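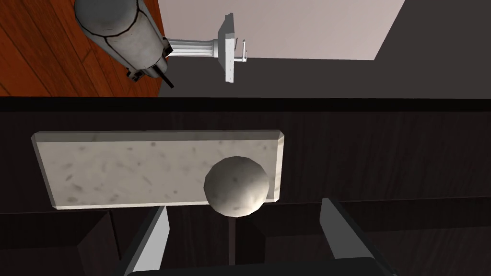
Render, white speckled stone on dark brown wood.

December, early evening, finishing bench

Okay, shellac. I've been putting off writing this up all week because the first batch was a mess and I wanted a better one to report before I admitted to it. The second batch is better. Not great, but better!

The Zostgate cabinet doors need to come out a deep brown with the grain still showing a little, and whoever did them last time left no notes at all (it may have been me, I'm not ruling it out). So I started from scratch with the dark flakes from the tin by the window. First batch went in at 100 grams of flakes to 1000 ml of alcohol, and I gave it a swirl every time I walked past. By the next morning there was still a jelly lump on the bottom the size of a plum. I strained it through an old T-shirt, got most of the lump out, and brushed what was left onto a walnut offcut. It stayed tacky. I could leave a thumbprint in it after lunch and again at closing time, so into the waste can it went.

My guess is old flakes. The tin has Nudberg written on it in grease pencil and we finished the Nudberg job ages ago — before we moved the drum sander, anyway. Please, everybody, write the month on the tin when you open it. I've put a marker on a string next to the shelf.

Second batch: new flakes, same ratio, but I ran them through the coffee grinder first (the shop one, with the cracked lid, don't panic). They went in so much faster. No lump, just a bit of wax settling out, and I poured off the clear part and left the sludge behind. Jar is on the middle shelf with a red lid.

Stain goes on first. I tried the water-based one at full strength and it raised the grain like crazy, even though I'd already wiped the board with water and knocked it back. Cut by half it behaves, but then you need two coats to get it dark enough, and the lap marks show if you stop to answer the phone. I stopped to answer the phone. Board B has a lovely stripe right across it if anyone wants to see what that looks like. 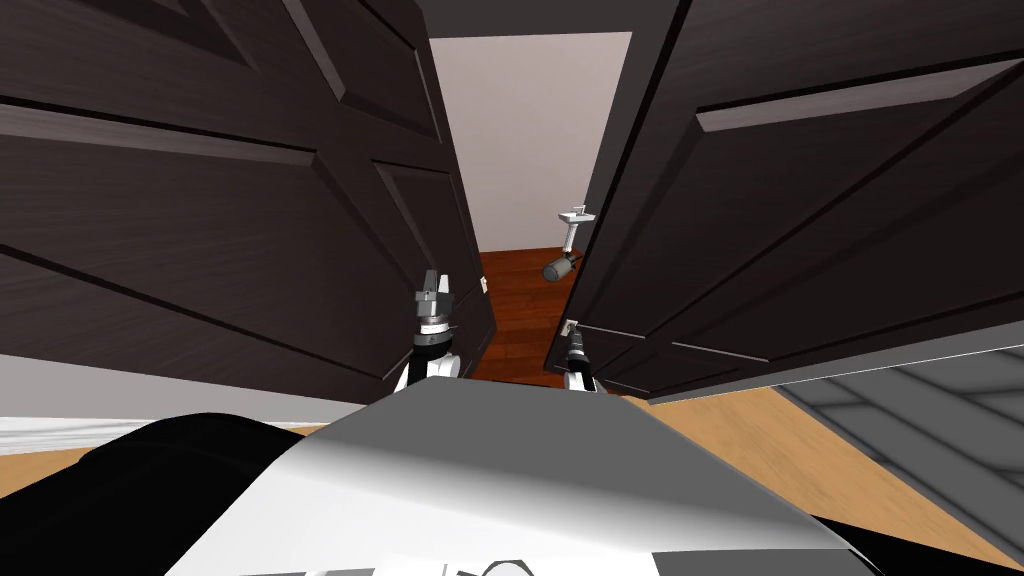
Render, paneled double doors in dark brown, hallway in the gap.

Moldings are going to be the slow part. Any stain that sits in a corner goes nearly black, and the rag just pushes it along to the next corner. What worked on the scrap was a cheap stiff brush, wiped almost clean, worked from the corner outward right after the rag. I also tried a cotton swab and gave up after one panel, my patience isn't built for that.

Shellac schedule so far: 3 thin coats with a light scuff after the second, then leave it overnight. I went over board C with the gray pad and paste wax and it has a nice low sheen, maybe a touch too slick on the flat parts. Board D got no wax and I can't decide. I keep picking it up and tilting it at the lamp and changing my mind.

Other stuff. The Vukčević drawer fronts are still in the clamps and can come out whenever. We're low on alcohol, I used the last full can for batch two. The Famum samples go back in the flat box, wrapped, and the box does not go under the compressor again.

Still to do: stain a scrap with a glued miter and see how bad the squeeze-out shows, try one coat of the new shellac under the stain on end grain, and wash the T-shirt or throw it out.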